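The Small Yes

From the Sperling newsletter, December

Last month's item on saying no brought in more mail than anything we have run this year. Most of the letters were about the opposite problem. People wrote that they have no trouble saying yes. They say it all day, to nearly everyone, and then spend the evening wondering why they are tired and short with the kids.

So this month is about the small yes. I mean the yes you give before the other person has finished asking.

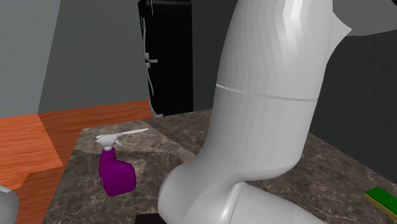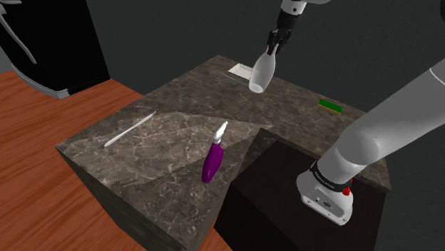

Teun Geerts wrote that he kept a list for one week of everything he agreed to, at work and at home, and that by the end of it he had filled both sides of the paper. He said the big requests didn't bother him. He had thought about those. It was the ones he couldn't remember agreeing to that made him angry, and he was mostly angry at the people who had asked, "which isn't fair, they only asked a question and I answered it."

I think Teun is right that it isn't fair, and I think a lot of resentment starts there. You say yes in two seconds. The other person hears a yes and goes on with their day. They have no idea that you said it to end an awkward pause. When you turn up in a bad mood, they can't connect it to anything they did.

A reader in Skutow described the same thing in her marriage. Her husband asked whether his brother could stay for a few nights. She said "sure" while unloading groceries. By the second night she was slamming cupboard doors, and when her husband asked what was wrong, she said "nothing." She counted that as two dishonest answers, the "sure" and the "nothing," and she thought the first one did more damage.

What can you do about it? A few things that have worked for people who write to us, and for me.

Wait before you answer. You don't need a long wait. "Let me look at my week and tell you tonight" is enough, as long as you do tell them tonight. If you say it and then hope they forget, you have given a small yes of another kind, and they will be annoyed with good reason.

Ask what is being asked. "Can you help with the move" might mean carrying one sofa or it might mean the whole weekend. Many people feel rude asking how long something will take. I have asked it for years and have yet to see someone take offense.

Say how much of a yes it is. "I can do it, but I'd prefer not to" is a real answer. So is "I'll come for the first hour." My sister and I use numbers out of 100 for this, which started as a joke. If she says she is at 80 for dinner, I book the table. If she says 30, I call someone else and we both have a better night.

Take it back early. This is the hard one. If you agreed to something in the morning and by noon you know you don't want to do it, call at noon. People can plan around an early change. What they can't plan around is a message sent when they already have their coat on. You may still have to apologize, and you may still have to do the thing if it is too late for them to find someone else.

One letter disagreed with all of this. The writer said that friendship is made of small yeses, and that if everyone stopped to check how they felt before giving a neighbor a ride, the world would be a colder place. I take the point. I give rides without thinking and plan to go on doing it. The test I use is how I feel afterward. If I drive home and forget about it, the yes was fine. If I am still going over it in bed, I should have waited before I answered.

The evening group in Fireck will be talking about this all month, and you can join at any point. It starts at 7 and usually runs until people get hungry. Bring your own list if you keep one, though you won't be asked to read it out.

Next time: what to do when you are the one asking, and you can tell the yes isn't real.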